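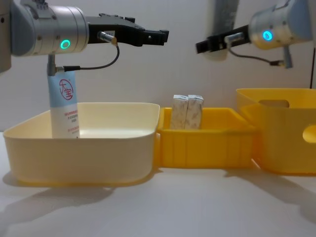

What should I look at first when picking a gripper for a two-arm bench setup?

Finger stroke and finger shape come first, then how the cable gets from the gripper back to the arm. Payload matters a lot less than people expect when the work is tubes, small boxes and other bathroom-shelf items.

Pallbridge Parallel Gripper: bench notes and buying guide
Category: Grippers & End Effectors > Electric > Two-Finger
Last updated: 16 December 2019

We've had the Pallbridge on the bench since October, one on each arm, and I'm happy to say it has become the gripper I reach for first (the Drilloditz is still very good, more on that further down). Most of our trials are plain pick and place: take an item out of a tray, move it to a bin, sometimes pass it from the left arm to the right. A tall tube standing on end is my favorite test, because the fingers have to come in level and close gently, and a sloppy approach tips it right over!

What I like

The fingers are slim. In a plastic box with two small cartons leaning against each other, that makes all the difference – you can get one finger into the gap without shoving the neighbor into the wall. The wide tray is easy for almost any gripper. The ribbed box is the one that sorts them out.

Closing speed can be set in 17 steps. I keep it at 8 for cartons and drop it to 2 for soft tubes, which squash if you hurry.

What to watch for

The cable. Leave enough slack for the wrist to turn fully, but check the loop at the lowest point of the pick, when the wrist is right down over a tall item. Ezequiel Tapia, who did most of our wiring, likes to run the wrist through its whole range by hand before powering up the gripper, and I've picked up the habit from him.

Handovers need patience too. With both grippers facing each other there is very little room for error, so teach the meeting point high above the trays and bring the second arm in slowly.

Compared with the Drilloditz

The Drilloditz grips harder and opens wider, and for heavy bottles I'd still choose it. Its fingers are thicker, though, and it pushed our cartons around in the smaller box more often than I'd like. Both work with the Dhillon controller, and swapping between them means loading a different profile and teaching the finger offset again.

Fit and ordering

Supplied with standard fingers and one cable. Soft finger pads from Gumwood fit without drilling and are well worth adding for glossy packaging. For a two-arm bench, order the pads in pairs for each gripper.

Tags: parallel gripper, dual arm, pick and place, handover
17 shares | 2 comments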